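Cuaderno de taller, célula bimanual
Octubre, jornada de puertas abiertas

8:10. Arranque en frío de los dos brazos. El izquierdo pide referencia en la muñeca, igual que en los ensayos de septiembre. Se rehace el cero y pasa. El derecho entra a la primera. Pinzas abiertas y cerradas 5 veces cada una, sin error de par. Dejo la velocidad limitada al 70 % del perfil normal para todo el día; con público delante no hay motivo para ir más deprisa.

8:40. Comprobación de la parada de emergencia desde los dos lados de la mesa. La seta del lado de la puerta queda a la espalda del visitante. Hay que moverla antes de la próxima demostración. Por hoy se marca una línea en el suelo y me quedo yo junto a ella.

9:30. Llega el primer grupo, gente de Ludent (envasado). Los acompaña Stijn Willems, que ya vio la versión anterior con un solo brazo. Explicación corta: dos brazos, cámara en muñeca, productos de droguería sin posición fija, destino la cesta. Preguntan por el tiempo de ciclo antes de que se mueva nada. Les digo que hoy no lo medimos y que las cifras de la nota interna corresponden a otro juego de productos.

Primera tanda con la rutina de Voltham tal como salió de la última versión, la 1498. El brazo izquierdo coge y deja bien los envases rígidos. Con los blandos duda: abre, baja, corrige, vuelve a subir. Dos intentos perdidos en el mismo sobre. El planificador calcula el agarre por el contorno superior y en una bolsa arrugada ese contorno cambia con la luz. Anotado para revisar, no se toca en caliente.
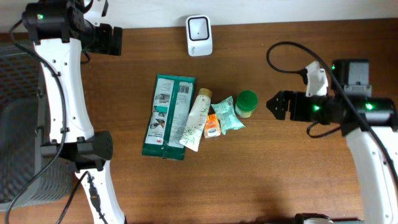 Selección de productos para la demostración. Se buscaba variedad de rigidez y de altura, todo agrupado en el centro para que las dos pinzas tengan recorrido parecido. El bote redondo de tapa verde queda en el extremo derecho del grupo, al lado de la pinza derecha, y se asigna a ese brazo. El tubo blanco con tapón dorado está en diagonal, que es la orientación que peor resuelve el cálculo de ángulo: si la pinza entra paralela al borde de la mesa, agarra sobre el extremo plegado y el tubo gira. El sobre naranja lo tiene pegado, así que el orden correcto es sobre primero y tubo después. La rutina propone lo contrario. Se fuerza el orden a mano desde la consola.

10:50. Segundo grupo, de Hermans. Repetimos con el orden forzado. Mejor. El paquete plano sigue siendo el caso malo: apoyado sobre la mesa apenas ofrece altura y los dedos llegan a tocar madera antes de cerrar. Willems propone empujarlo con un brazo hasta el canto y cogerlo con el otro. Lo he probado en simulación y funciona, pero necesita despejar el borde delantero y hoy no quiero cambiar zonas prohibidas con gente en la sala.

Preguntas recogidas, por si hay que contestar por escrito:
Qué pasa si los dos brazos van al mismo objeto. Respuesta: el segundo espera fuera del volumen compartido. Se lo enseñé provocándolo a propósito.
Si se puede trabajar sin cámaras de muñeca. Respuesta: con piezas conocidas y posición fija, sí. Con este surtido, no.
Cuánto se tarda en añadir un producto nuevo. No di cifra.

12:15. Pausa. Reviso el cableado de las muñecas. En el derecho, el cable en espiral pide más holgura de la prevista cuando la pinza cruza al lado contrario. Propongo una guía impresa o un conector acodado. Pregunto a Stalska si tienen el acodado en existencias.

13:00. Tercer grupo, mezclado. Una visitante pide mover ella los productos y se le deja, con los brazos parados y en remoto bloqueado. Coloca el bote tumbado. El brazo derecho lo localiza, intenta el agarre de tapa y falla; a la segunda lo toma por el lateral. Caso útil, guardado el registro.

Pendiente:
Reubicar la seta del lado de la puerta.
Orden de recogida por contacto entre objetos, no por distancia a la pinza.
Altura mínima de cierre para piezas planas.
Ensayo de empuje al canto con la zona delantera libre.
Cero de la muñeca izquierda: mirar si es el encoder o el conector.
Mandar a Willems los registros de la segunda tanda.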